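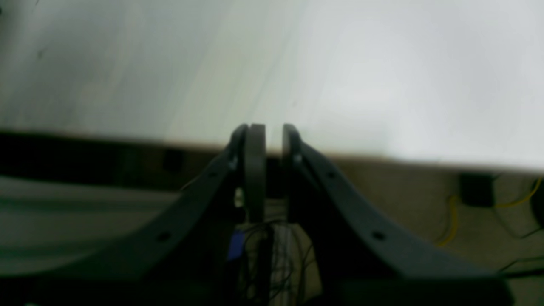
Sweatshirt folding, file style vs. flat stack - does either one hold up?
Laundry & Closets > Folding

pevosstead_mom
I keep reading that if you fold a sweatshirt into thirds and stand it on end in the drawer, it stays put and you can see everything at a glance. I tried it for all of June. The thin ones slump. The fleecy ones puff up and shove the drawer open. I own 11 sweatshirts and I'd say the method worked on two. Am I doing it wrong or is this just something that photographs well?

dalto70
You're probably picking them up by the middle. Lay it face down, smooth it from the hem toward the neck, then fold the sleeves in. If you grab a pinch of cloth in the center you drag the seams toward your hand and the whole thing goes crooked. Then you're folding a crooked shirt.

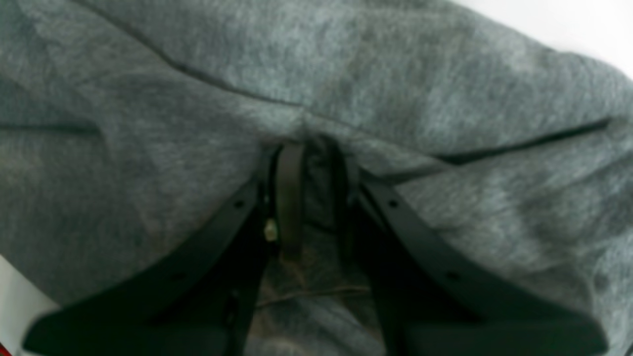
And once the seams have wandered off, no amount of patting gets the edges back. Shake it out and start over. Takes ten seconds.

pevosstead_mom
Ten seconds times eleven, every wash. I have kids.

leitner_b
I don't buy the seam thing. I've folded by the seams and I've folded by eye and an hour later in the drawer they look the same. Knit fabric moves. What fixed it for me was fewer sweatshirts.

Princess Sison
Leitner, that's fine for you but it doesn't answer what she asked. Seams matter on anything with side panels, because the panels are cut on a different grain and they pull. On a plain crew neck I agree you can eyeball it.

leitner_b
Where did you get the grain part? Sounds like something off a dryer sheet box.

Princess Sison
From sewing them. Take one apart and look.

dalto70
Has anybody bought that Irnex folding board? Somebody in my building swears by it. I looked it up and they want 70 bucks for hinged plastic.

leitner_b
Cut up a cardboard box. Same thing.

pevosstead_mom
OK, different part of the same mess. My bottom drawer is half sweatshirts and half charger cords, and the cords snag on the fleece. Everyone says "just coil them." They uncoil. 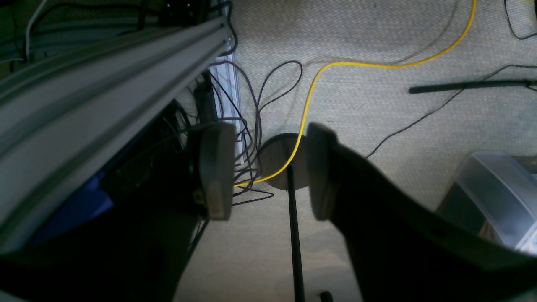 Should cords go in the same drawer as knits if they're tied?

Keep them apart. A tied cord still has a plug at each end, and a plug is what catches a loop of knit and pulls it. Put the cords in a shoebox with a lid and leave the drawer for clothes.
- dalto70

pevosstead_mom
I can do a shoebox. Still not sold on standing the sweatshirts up, though. Going back to the flat stack until somebody shows me a drawer that's been lived with for a month.

leitner_b
Flat stack, thick ones on the bottom.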